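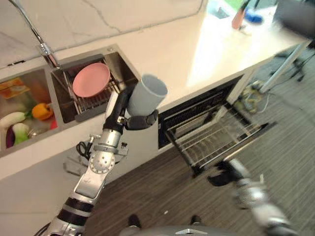
3. Data Collection

3.1 Kitchen station and task set

All manipulation data in this work were gathered at a single kitchen station, which we refer to as the Risell station. It consists of a sink with two basins, a counter that turns a corner, base cabinets, and a dishwasher built into the counter. The robot is a two-armed platform operated by remote control, with its main camera mounted at the head. Operators see only the head view during collection, so the policy and the operator act on the same visual input.

The task set has 3 families: moving dishes between the sink and the dishwasher, moving produce between the basins and the counter, and mixed clearing, in which both kinds of object are present. Cups and plates are rigid and smooth, and the grasp point matters little once the fingers are closed. Produce is harder. A long item held near one end swings when the wrist turns, and it often strikes the divider between the basins on the way out.

We collected 300 episodes in April. Each was capped at 600 control steps. Five were dropped because the joint log and the video stream could not be aligned, leaving 295 for training. 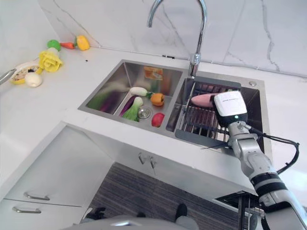
Page last modified: Saturday, 16:40

Figure 2. Head view during a produce episode. The arm holds a pink, elongated item over the rack in the right basin; further toy produce is in the left basin and on the counter.

3.2 Labels and resets

Episodes were recorded with Vedico, our logging tool, and segmented afterward in Drilier. A segment starts when the gripper begins its final approach to an object and ends when the object is released. Failed grasps were kept if the operator recovered within the same episode — removing them in an early trial gave a policy that froze after its first miss.

Object positions were reset by hand between episodes. We did not use a fixed layout. The person resetting the station was told which family came next and placed the objects freely, including partly hidden ones. This produced more overlap between items than the scripted layouts in the Lemieux set, and we treat the two sets separately in Section 4.

Lighting was left uncontrolled. Glare on the steel walls of the sink changes with the time of day, and reflections of produce in those walls were a frequent source of false detections in our first object labels. We corrected these labels by hand and made no change to the images.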